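石头厨房

五月，下午四点多，Enuswood 的切石车间里全是水。地上是水，墙上是水，鞋里也是。Rory Geddes 不戴耳塞，说听声音才知道锯片走到哪儿了。我戴了，还是头疼。

来这儿是想弄明白一件事。为什么这几年谁家装修都要石头？台面要石头，岛台要石头，连岛台的侧面，膝盖顶着的那一面，也要石头。我妈那一辈的厨房，白瓷砖，不锈钢水池，灶台边上一块三合板，烫出个黑圈拿锅垫盖住。没人觉得丢脸。现在不行了。现在朋友请吃饭，进门先领你去摸台面。

"摸。"真的会说这个字。

Geddes 入行做的是墓碑。他师傅也做墓碑，厂子后面还堆着那时候的边角料，长了青苔。后来订单变了，来的人不问刻字多少钱，问水槽挖孔多少钱。他说两样活儿其实差得不远，都是磨平，都是倒边，都怕磕角。客人的脾气倒是差很多。做墓碑的客人安静，站一会儿，点头，走了。做厨房的客人带着手机来，手机里存着124张图，一张一张翻给你看，翻到后来自己也忘了喜欢哪张。

"她说要这种纹，又要那种颜色。山里没长过这样的。"

那天翻图的客人姓什么他不肯讲，只说最后订了一块灰的。

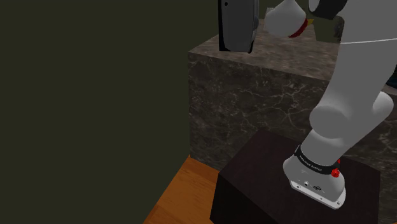 石头的花纹是怎么来的，我问过三个人，得到三种说法，最靠谱的是 Salamatu Odukoya。她学地质，后来改行给石材商看料，现在在 Inness 有间小办公室，桌上全是样块，没地方放茶杯。她讲，大理石本来是石灰岩，埋下去，压着，热着，晶体重新长一遍。中间地层一动，裂了，带矿物的水钻进缝里，慢慢填上，就成了脉。所以脉其实是伤口。深底浅脉的石头尤其看得清楚，像炭灰色侧板上那种一簇浅纹往几个方向散开的，星星似的，懂行的人会先盯住那个中心看，摸一摸，听一听敲上去的声音，几条脉碰头的地方要问清楚结不结实。卖料的人不爱听这个。卖料的人管它叫"星芒"，加钱。

Odukoya 对名字这件事有很大意见。同一座山同一层的料，在东边叫一个名，过了海换一个名，再打磨得亮一点又换一个。她办公室墙上贴了张纸，抄的都是她见过的名字，什么夜、什么雾、什么皇后。她说皇后最多。有一年她去看料，两家摊子挨着，左边叫灰皇后右边叫银皇后，板子背面的编号是连着的。

她还教我分大理石和别的。拿把旧钥匙，在背面划，划得动的多半是大理石，划不动的可能是花岗岩或者石英岩。滴一点白醋，冒小泡，是大理石。当然别在人家店里滴。我在人家店里滴了。店员很年轻，看着那几个泡泡，问我是不是在做清洁测试。

说回家里。大理石怕酸，这个都知道，知道了还是买。柠檬汁、番茄、红酒、醋，擦晚了就留一块发乌的印子，不是脏，是表面被咬掉了一层，拿布擦一辈子也没用，得重新磨。Odukoya 自己家用的什么？木头。一整块老橡木案板，一年上两回油。我笑了，她没笑。她说在石头上切菜刀受不了，听那个声音人也受不了。

Geddes 家里倒是石头的。不过是拼的，厂里剩的料，颜色深深浅浅，接缝留得很宽，他老婆选的位置，哪块放哪儿都是她说了算。面上到处是印子，杯子底的圆圈，一滩一滩的。他不磨。他有全城最好的磨机，就是不磨。问他，说下班了不想碰。

我比较喜欢他家那个厨房。

也有人做另一种生意。Wickramasinghe 这家店开在旧仓库里，专收拆下来的石台面。人家装修五六年就腻了，砸掉可惜，打电话叫他们来，四个人抬，裹棉被，慢慢往外挪。最难的是楼梯转角。拆回来的板子靠墙立着，水槽孔还在，龙头孔也在，有的边上粘着一圈发黄的胶。买的人拿回去改小，做茶几，做窗台，做洗手台，有个做面包的买了块厚的，专门揉面，说石头凉，黄油不化。店里的标签是手写的，不写皇后，写"灰，有裂，补过，能用"。价钱只要新料的三成上下，还可以再讲一点。

我在那儿待了2个小时，本来说看一眼就走。有块绿的差点买了，抬不动，算了。

裂这件事，店里的人比展厅里的人坦白得多。天然石头多多少少都有细缝，出厂时很多板子背面要贴一层网，灌一遍胶，撑着。这不算骗人，行规如此，可是展厅里很少主动讲。你问，他们就说"做过加固处理"，听起来像件好事。其实也确实是好事，只是讲法不同。Geddes 说判断一家店老不老实就看他肯不肯把板子翻过来。翻过来很重，要叫人，要开吊机。肯叫人的那家就行。

展厅我也去了，叫 Disov，在大路边上，玻璃门。灯打得极好。所有石头在那种灯下都好看，深的更深，亮的更亮。我拿了块样品走到门口，对着天光看，颜色立刻淡了一截，跟里面那块像两家亲戚。销售跟出来，以为我要带走。没有，我说看看。她说很多客人都这样，都要走到门口。我问那为什么不把灯换了。她想了想，说那客人就不进来了。

选样品这里多讲两句，给真要装的人。带回家。竖着放一天，横着放一天，早上看，晚上开灯再看。台面和侧面就算用同一种料，看上去也不是一个颜色，平的那面接光，往往浅，立的那面暗，纹路也显得重，做瀑布边的人常常装完才发现，打电话去吵，说发错货了。没发错。还有就是去看大板，一定去看大板，巴掌大的样块什么都说明不了，脉在哪儿拐、在哪儿断，水槽正好挖掉哪一段，都得站在整块板前面拿粉笔画。Geddes 厂里备了粉笔，9毛钱一盒的那种，客人画完了他再照着裁。有的客人画得很认真，蹲着画，裤子上全是白的。

厚度也问问。市面上常见的2厘米，边上再贴一条显厚，看着是四五厘米。贴得好看不出来，贴得不好一条黑线。要整块厚的当然也有，先看看你家地板撑不撑得住。Geddes 遇过一回，岛台都裁好了，运到楼下，物业不让上。退回来在厂里放了很久，后来切开，一半做了门槛，一半做了，还是墓碑。

密封剂半年一次或者一年一次，看用得狠不狠。滴几滴水在台面上，过一刻钟去看，水珠还立着就不用管，渗下去颜色变深了就该补。补之前擦干净晾透，薄薄一层，多了发粘，粘了就完了，落灰，擦都檫不掉。别用厨房去污喷雾，很多是酸的。温水，一点点中性洗洁精，软布。Odukoya 说她讲这几句讲了好多年，讲到后来自己都不信有人听。

从 Enuswood 出来的时候锯停了，他们收工早。地上的水往沟里淌，灰白的，像淘米水。Geddes 拿水管冲靴子，冲完左脚冲右脚，问我家是什么台面。

我说租的房子，防火板，边上翘了一块。

他说拿点胶，压本厚书，过一夜就好了。

回去试了，字典不够重，又加了一只铸铁锅。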